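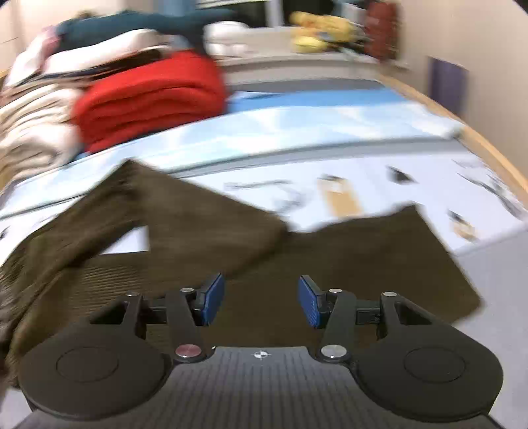

A rumpled ribbed knit in dark olive-brown, spread out on a bed.

PORLEY MENDING ROOM TO OPEN A SECOND HOME IN GRULCOMBE

Knitwear repair, evening classes and a lending shelf of tools come to the old seed merchant's on Botden Street this March

The Porley Mending Room is delighted to announce that it will open a second workshop in Grulcombe in March, bringing hand and machine repair of knitted clothes to the far end of the valley for the first time. The new workshop will take over the ground floor of the former seed merchant's on Botden Street, empty for the last five years, and will open its doors on a Thursday at 10am with tea, cake and a long table of things to try.

The Mending Room began in Porley as a single evening class in darning. It now takes in jumpers, cardigans, scarves, gloves and the occasional tea cosy, and last year its menders repaired 453 pieces of clothing, most of them knitted. Elbows were the most common complaint, followed by cuffs, moth holes and dropped hems. A good many of those parcels came from Grulcombe and the farms above it, which meant a bus ride each way for their owners, and the bus doesn't run in the evenings.

"We've wanted to be in Grulcombe for such a long time, and I still can't quite believe we have the keys!" said Domenica Rüegg, founder of the Mending Room. "People there have been so patient with us. They've been sending jumpers down with neighbours, with the post van, with anybody who happened to be driving to Porley. Now they can walk in, put the thing on the counter and talk to the person who is going to mend it, and that conversation is half the pleasure of the job."

What will be on offer

The Grulcombe workshop will accept repairs over the counter from Tuesday to Saturday. Every piece is looked over with its owner present, and the mender will suggest either a repair that blends in or one that shows, in a contrasting yarn if wished. Prices will be the same as in Porley and will be chalked up by the door. Simple jobs such as a loose button or a short open seam will usually be done while you wait.

Evening classes start in the second week. The first course runs for 11 weeks and covers darning by hand, Swiss darning, picking up dropped stitches, re-knitting a cuff and replacing a worn ribbed hem. It will be taught by Annelies Mösli, whose Monday class in Porley has had a waiting list for as long as anyone can remember. No experience is needed, and beginners are asked to bring a garment they are fond of but not frightened for.

"Start with the jumper you wear in the garden," said Mösli. "You'll make a lumpy darn, you'll be very proud of it, and the next one will be flatter. I have my own first darn on a cardigan at home and it looks like a walnut. I wear it all the time."

A lending shelf will carry darning mushrooms, blunt needles, stitch holders, fabric combs and small table looms, all free to borrow for up to a month. There will also be a yarn library made up of leftovers sorted by colour and thickness, so that anyone with a bottle green cardigan has a fair chance of finding a bottle green to match. Donations of part-used balls are very welcome, tangled ones included.
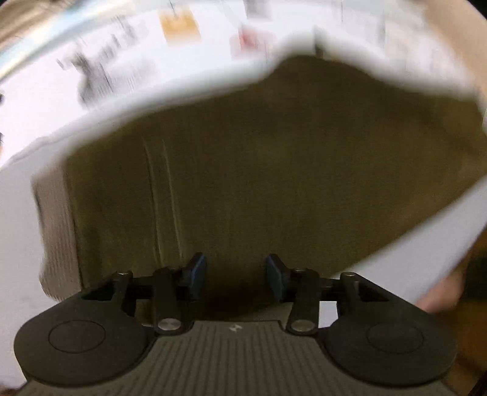

Dark olive-brown cloth with a paler ribbed band at one end.

A building with a good north light

The seed merchant's has been repaired over the winter to plans by Thibault Moulin, who kept the long counter and the wall of small drawers, many of which still carry their painted labels. Buttons will live under Beetroot and Broad Bean. The front windows face north, giving the steady daylight that menders like for matching browns and navies, and the old loading door at the back has been widened so that wheelchairs and pushchairs can come straight in from the yard.

The work was paid for by a grant from the Hajdu Trust and by the sale of repair tokens, bought in advance by customers in both towns. Tokens can be spent at either workshop and do not run out.

"I went to look at the place on a wet afternoon and there were still seeds in the cracks of the floor," said Meinrad Gruber of the Hajdu Trust. "Domenica was already deciding where the kettle would go. It's a lovely use for the building, and we're thrilled to see lights on in that end of the street again."

The Grulcombe workshop will have a team of four, led by Algirdas Liepiņa, a machine knitter who has worked in Porley since leaving the glove trade. He will bring two of his own knitting machines with him and hopes to offer made-to-measure replacement sleeves by the summer.

Porley is staying exactly where it is, with the same hours and the same faces apart from Liepiņa's. Repairs already booked there will be finished there, though owners who would prefer to collect from Grulcombe need only say so when they ring.

Places on the evening course can be booked at either counter from the opening morning. Clothes brought in for repair should be washed and fully dry, please, and any spare yarn or loose buttons should come in the same bag.

Notes to editors

The Porley Mending Room is a members' co-operative. Interviews with Domenica Rüegg and Algirdas Liepiņa can be arranged through the Porley workshop, and journalists are welcome to visit Botden Street from 9am on the opening day, before the doors open to the public.

ENDS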